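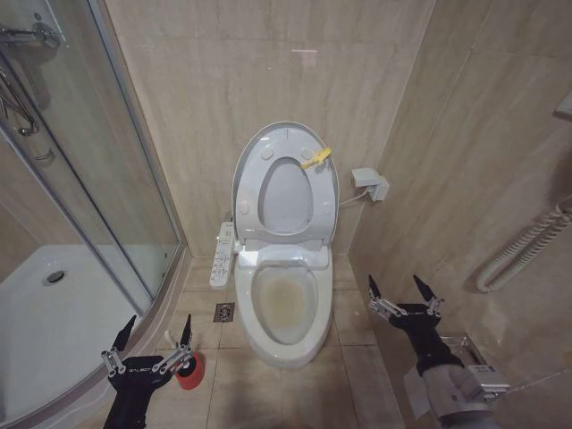 Frequently asked questions for guests of Nenorden Apartments

When can I arrive?
Check-in is from 2 in the afternoon until 8 in the evening. If your train comes later, please write to us one day before, and we will send you the code for the key box.

How many people can stay?
The Jarano apartment is for two people and the Durkdale apartment is for up to six. Babies under two years are not counted. A baby bed can be ordered free of charge.

Is there parking?
Jarano has no own parking place. You can use the garage on Hashemi Street, where the entrance is low, so please measure your roof box before you drive in. In Durkdale you can park in the yard. 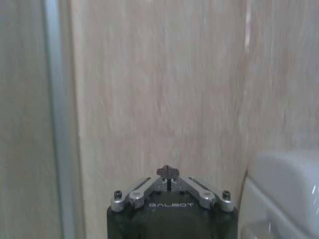

At the Durkdale apartment

Can I bring my dog?
Yes, in Durkdale only. We ask for one dog per booking, and please keep it away from the beds. Cats we cannot accept.

What happens if I must cancel?
Until eight days before arrival you receive all your money back. After this we keep the price of the first night. For stays in November the same rule is valid.

Where do I put the garbage?
Paper goes in the blue bin and glass in the container at the corner of the street. All other garbage goes in the gray bin. Please do not throw glass after eight in the evening, the neighbors have small children.

Do you have prices for long stays?
From two weeks we make a special offer. Please tell us your dates and the number of persons.

Whom can I ask if my question is not here?
Write to Rosalie Eder with the contact form. She answers in English or German, usually on the same day.

Last changed: April 1, 2018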